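Preparing a Guest Room: Procedure for Hosts

Turkholm Residential Guest Program
Host Handbook, Section 4
Revised 2025-08-17

Purpose

This section explains how to prepare a bedroom for a program guest. It applies to all hosts in the Turkholm and Sundholm districts, including hosts who rent a separate unit. Hosts in Uçar follow the same steps but use the local linen service described at the end of this section.

Please read the full procedure before beginning. A standard room takes most hosts about 51 minutes to prepare, excluding laundry. Laundry should be started the day before arrival.

Before You Begin

Confirm the arrival date and the length of the stay in your booking letter. Stays of more than 19 nights require a second full set of linen, which must be in the room when the guest arrives. Shorter stays require one set on the bed and a spare bottom sheet in the closet.

Check the letter for notes on allergies. If the guest has reported a sensitivity to feathers or wool, remove those items from the room entirely, including any stored on closet shelves or in drawers under the bed. Wash replacement bedding in unscented detergent and run the rinse cycle twice.

You will need:

Clean linen for the bed
Two bath towels, two hand towels and two washcloths
A vacuum cleaner with an upholstery attachment
Dusting cloths
A mild all-purpose cleaner
A trash bag
The room checklist (Form 392)

Step 1. Clear and air the room

Remove all personal belongings from the closet, dresser and nightstand. Guests must have at least half of the closet rail and two empty drawers. Family photographs may stay on the walls, but medicines, financial papers and keys must be taken out.

Open the windows for half an hour where weather allows. During February and other cold periods, ten minutes is enough. Turn the heating down while the windows are open and return it to its usual setting afterward.

Step 2. Strip the bed and inspect the mattress

Take off all bedding, including the mattress protector. Look along the seams and under the corners of the mattress for stains, tears or signs of insects. If you find signs of insects, stop work, close the door and call the program office. Do not move bedding to another room.

Vacuum the top and sides of the mattress with the upholstery attachment. Rotate the mattress head to foot if it has not been rotated in the last three months, and write the date on the checklist. Mattresses with a fixed pillow top should be rotated but never turned over.

Step 3. Dust, then vacuum

Work from the highest surface to the lowest. Begin with light fixtures and the tops of door frames, continue to shelves and furniture, and finish with baseboards. Wipe light switches, door handles, lamp switches and remote controls with the all-purpose cleaner applied to a cloth. Do not spray cleaner directly on anything electrical.

Vacuum the floor last, including under the bed. Rugs smaller than a bath towel should be removed, as they are a common cause of falls. Larger rugs must lie flat and have a non-slip backing.

Step 4. Make the bed

Fit the mattress protector first and smooth it toward the corners. Put on the fitted sheet by securing one corner at the head of the bed, then the corner diagonally opposite, then the remaining two. This keeps the tension even and makes the sheet less likely to pull loose overnight.

Lay the flat sheet with the wide hem at the head and the finished side facing down. Tuck it in at the foot only. Guests differ in how tightly they like to be covered, and loose sides are easier to adjust. Add the blanket or comforter and fold the top of the flat sheet back over it by the width of one hand.

Provide two pillows for each sleeper. Fold an extra blanket and leave it at the foot of the bed or on a chair. Blankets stored in vacuum bags should be shaken out and aired for several hours before use.
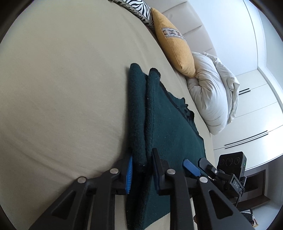

Step 5. Set out towels and supplies

Place towels on a chair, a rack or the dresser. If the guest shares a bathroom with the household, hang a separate set on a marked hook and show the guest which hook it is on arrival.

Leave the following on the nightstand or desk: a drinking glass, a box of tissues, a reading lamp in working order and the printed house information sheet. The sheet must show the street address, your telephone number, the wireless network name and password, and the nearest exit in case of fire.

Step 6. Complete the safety check

Press the test button on the smoke alarm and hold it until the alarm sounds. Replace the battery if the sound is weak. Open and close each window, and confirm that the bedroom door can be opened from inside without a key.

Portable heaters are not permitted in guest rooms. If the room cannot be kept comfortable with the main heating, report this to the office before the guest arrives so that another placement can be considered.

Step 7. Sign and return the checklist

Complete Form 392, sign it and return it to the program office by noon on the day before arrival. The form may be handed in at the desk or sent by mail. Keep a copy for your own records. Hosts who have prepared the same room for consecutive guests must still complete a new form each time.

Linen Service for Hosts in Uçar

Hosts in Uçar may exchange used linen for clean sets through Trurkari Laundry. Bags are collected from the front door on the agreed weekday and should be tied and labeled with your host number. Items belonging to the household must not be placed in these bags. The program cannot replace personal linen lost in this way.

Reimbursement

The program reimburses hosts for mattress protectors, pillows and smoke alarm batteries, up to a yearly limit of 600. Original receipts are required. Towels, rugs and decorative items are not covered.

Questions

Questions about room standards should be addressed to Nurhan Ateş, Host Services. Questions about allergies, accessibility or medical equipment should be addressed to Precious Lumanlan, Guest Placement. Please have your host number ready when you call.

Next: Section 5, Meals and Kitchen Use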